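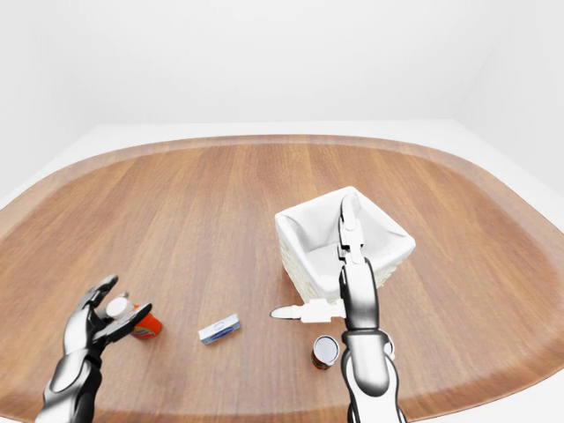

Basket packing in the simulator, with a can and a small box still on the table.

Review: Trerer two-handed packing cell, with Prendonance planning software
Dec 12, 2022

We pack mixed orders at the Prirkstead site and have had one Trerer cell on the floor since October. Before a new item goes live, someone has to build the task in Prendonance and watch the hands do it on screen. That step used to be optional in our old setup. Now it takes up a good part of the morning for two packers.

Speed is fair. The cell fills about 61 baskets an hour, and an experienced person still beats it on soft goods. Cloth liners are the weak spot — fingers catch in the folds, and the cell stops and calls for help.

The job has changed more than the head count. Packers who lifted all day now clear stops and check lids. Backs hurt less, and the work is duller. Training took 10 days, longer than Moschos, the installer, had told us. Pay grades have not been updated yet, and they should be.

The software is easy to learn, but the search is poor once you have 700 items loaded.

I would buy it again for boxes and cans. For anything floppy, keep a hand packing line open.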